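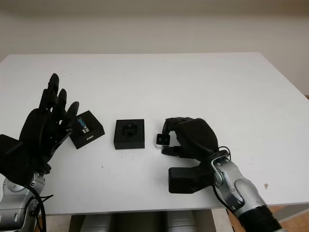
A reader wrote in after my last piece to say that if people want their appliances to last they should stop buying the cheap ones, and that moaning about it in print never fixed a kettle. Fair enough, as far as it goes. Doesn't go very far.

My kettle was not cheap. It was a Kos, the tall one, and it lasted from one April to the next and a bit over. The switch went. Just the switch, a bit of plastic you could lose down the back of a sofa. I rang them up. No spare switches. They could offer me 2 pounds off a new kettle if I registered the old one, which I hadn't, so they couldn't.

This is what I want to talk about. Spare parts. Dull subject, I know, and I've a train in a bit so bear with me.

My gran had a mixer that was older than my mum. When the beater bent she went to the hardware shop on the corner and a man went into the back and came out with a beater. Took longer to find the change. I'm not saying everything was better then, her fridge was a menace and the iron gave you shocks. But the man had a back room and the back room had beaters in it. Where's the back room now? A web page that says "this item is no longer supported". Supported. It's a mixer, it doesn't need counselling.

The usual answer is cost. Nobody will pay forty quid in labour to mend a thirty quid toaster. True, and I wouldn't either. But a lot of us would do it ourselves on a Sunday with the radio on if we could get the bit and get the case open. The case is the other thing. I had a go at my Bruteo hoover last month and it had three sorts of screw in it, one of which needed a driver I'd never seen before. I bought the driver. Under that screw was glue.

Somebody sat in an office and decided on the glue. I think about that person more than is healthy. 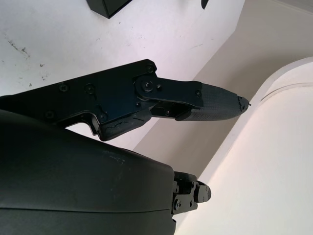

And the glue isn't even the worst of it. The worst is the part that does exist but only comes stuck to five other parts. Friend of mine needed a door seal for a Wavari washing machine. A strip of rubber. Wavari sell the seal with the door, the hinge and the frame as one "assembly", and the assembly was 352 pounds, before postage. The machine cost less than that in the sale. So out it went on to the pavement, with a working motor and a working drum and a working pump, and it rained on it for a week untill the council came.

I told this story at work and got told that people like new things anyway. Do they? Some do. Phones, maybe. I have never met anyone who was excited to get a new washing machine. You want the one you've got to carry on. You know where the dial sticks. You know which cycle is a lie.

So what would I do. Not much, really, I'm not asking for the moon. Make them sell the small part on its own, at a sane price, for ten years after the last one leaves the shop. Put the diagram in the box. We used to get the diagram in the box! It was folded up behind the guarantee and it had numbers on it. And print how long the thing is meant to last on the label next to the energy rating, so I can stand in the shop and compare. There's talk of rules along these lines and I keep hearing 2027 as a date, though who knows, dates like that have a way of sliding. I'd have it sooner. I'd have it by Christmas.

The firms will say prices would go up. Probably they would, a bit. I'd pay it. I've bought 6 kettles since I left home and I'd happily swap the lot for one dear one with a switch I could change.

There is one outfit doing it properly that I know of – Anen, who make a plain sort of radio. Mine lost its volume knob in a house move and they posted me another in an envelope with a stamp on. It came in the wrong colour, brown where it should be black, and I've grown quite fond of it. Small firm, mind. Perhaps it only works if you're small. I don't beleive that though, a big firm has a bigger back room.

To the reader who wrote in: yes, I did buy a dearer kettle this time. Ask me about it next year. And if anyone has a Kos switch in a drawer somewhere, the old one's still under my sink, I couldn't bring myself to chuck it.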